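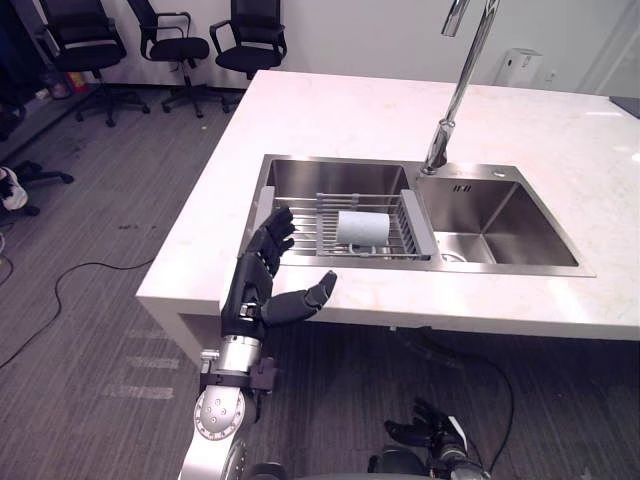 What is the Tidum grant paying for?
The grant pays for the two washing-up stations in the shared kitchen at Radalano, with their sinks, drainer racks and dishes, and for the time it takes to work out how a lot of households can use one kitchen without a pile of dishes at the end of the day.

Progress report to the Lawal Fund
Project: Tidum, shared kitchen washing-up
Submitted by: Stalora
Period covered: second period, through August

Where we are

We're really happy with where things stand. When we wrote the first report, the kitchen was a floor plan and a stack of delivery notes, and most of our questions were about plumbing. Both stations are in now, the water is on, and the 59 households signed up at Radalano have had their kitchen introduction. Our questions these days are about mugs and plates, and that's a much nicer kind of question to have!

Quick recap for anyone at Lawal who is new to the file. Radalano has one large shared kitchen on the first floor. People cook there in the evening, eat in the room next door and carry everything back to be washed. There's no dishwasher, by choice of the residents, who voted for more counter space. So the whole thing depends on hand washing going smoothly, and hand washing depends on having somewhere sensible to put a thing down once it's clean.

Work finished this period

Sinks. We went with double-bowl stainless steel at both stations, one large bowl and one smaller bowl side by side, with a tall faucet at the back between them. The large bowl was the feature people asked for most in the sign-up survey (stock pots, mostly, and one strongly worded answer about roasting pans). The small bowl was our own idea and has grown on everybody.

Counters. White with gray veining, as agreed in the revised budget. We had some worries about white in a room this busy. So far it wipes down well at the end of the evening, and people say the kitchen feels bigger for it.

Racks. Each station has an adjustable drainer rack that stretches across a bowl, metal rods with gray ends. They replaced the freestanding draining boards in the original plan, and we'd call them the best change we made all period. A freestanding board takes up counter and leaves a puddle. A rack over the bowl drips straight into the sink, slides out to fit, and lifts off when somebody turns up with a big pan.

Dishes. The full starter set of 124 pieces has been delivered, unpacked and shelved. Cups and plates came in soft plain colors, which makes the shelves easy to read from across the room.

What we've been trying

Most of the period went into a simple question with a surprisingly long answer: which bowl should the rack go over, and what should go on it?

The first arrangement puts the rack over the large bowl. There's plenty of room for cups, and the small bowl stays free for rinsing. Cups were the trouble spot in the old kitchen, where they ended up standing on every flat surface, so we wanted them to have a proper home first. 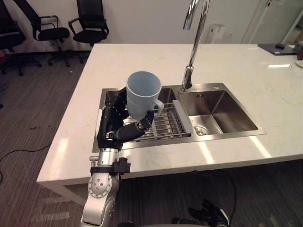 With the rack on that side, the rinsing bowl is right next door and a cup only has to travel a few inches. We like how short that move is. Two people can stand at the sink, one rinsing and one putting things down, and they don't have to reach across each other. The drawback shows up with anything large. If a pot needs washing, the rack has to come off or slide over, and if it's full of cups at the time, the cups have to go somewhere. At the busiest part of the evening, somewhere usually means the counter, and we're back where we started.

The other question with cups is how to set them down. On their sides they roll a little and settle between the rods. Upright they hold water in the foot. Upside down is the usual answer, and it's what we teach in the introduction, but the lighter plastic ones are easy to knock over in any position. We've asked Lawal for nothing extra here - a clip-on cup rail is within the current budget line and we'd like to test one next period.

The second arrangement moves the rack to the small bowl and leaves the large one clear. We expected complaints about the smaller rack area and got far fewer than we'd planned for. Plates in particular do fine.
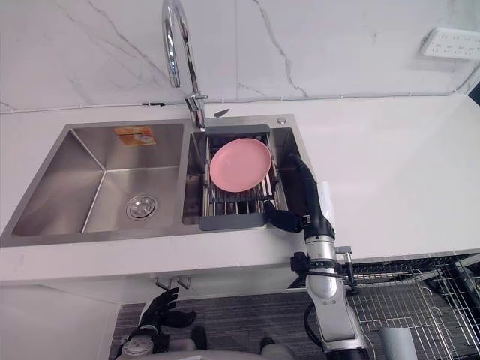
Pink plate on the drainer rack, small bowl side.

A single dinner plate takes up most of the width of the small bowl, so plates can't be laid flat side by side. Our answer is to wash in short runs: a few items, onto the rack, dried and shelved, then the next few. It sounds slower than it feels. Residents who tried it in the Tuesday sessions told us they liked finishing with an empty rack, and a couple of them asked if they could do the same thing in their own apartments.

The clear large bowl also means that the person who cooked can scrub a pot at the same time as somebody else is putting plates away. In the old kitchen those two jobs got in each other's way every single evening.

What people told us

We collected comments on cards by the kitchen door and in person after meals. A few that came up more than once:

The faucets are tall enough to fill a stock pot without tipping it. (This got the warmest response of anything on the list.)
Some people would like a towel hook nearer the sink. Agreed, and on order.
The gray ends of the racks are comfortable to hold when you slide them, and the rack stays put once it's across the bowl.
Left-handed residents prefer the rack on the left, and would like that to stay an option.
Please stop moving the sponge.

We've taken the left-handed comment seriously. The racks adjust, so there's no need to choose one bowl forever, and we've changed the wording of the introduction from "the rack goes here" to "the rack can go on either side." The sponge now has a dish of its own.
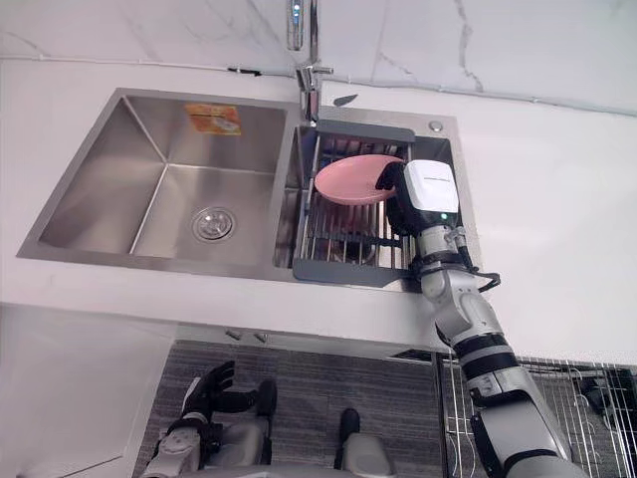 Plates come off the rack by the rim, and that small habit has turned out to matter more than we thought it would. Picked up by the edge, a plate keeps a clean face and goes straight to the towel or the shelf. We've put it into the introduction along with a short practice round, and people tend to laugh at being taught how to pick up a plate and then do it properly for the rest of the night.

Budget

We've spent 90 percent of the equipment line. The sinks, faucets, racks and starter dishes are all paid for. What's left will cover the cup rail, towel hooks and a few replacement pieces for the dish set. Staff time is on plan. We don't expect to move money between lines and we aren't asking for any change to the payment schedule.

Things still open

Labels. A sticker left on the back wall of one large bowl still needs to come off. Small job, on the list.

Shelving. The plate shelf is a good height for most adults and too high for the older children, who are some of our keenest dryers. We'd like to lower one section. The carpenter has measured and we're waiting for a price.

Pans. The racks suit cups and plates very well and large pans much less. We're going to try a rule where pans are dried straight away by whoever washed them, and see if it survives a full month of real dinners.

Next period

We'll run both rack positions side by side for one more month, then write up a one-page guide that the residents can keep by the sink. The cup rail gets its test at the same time. After that we'd love to have the Lawal team over for an evening meal at Radalano. Come hungry - the kitchen is at its best around seven, when the first pots are coming off the stove, and we'll happily hand you a towel afterward.

The comment cards, typed up in full, and the itemized spending sheet are attached separately.

Stalora, for the Tidum project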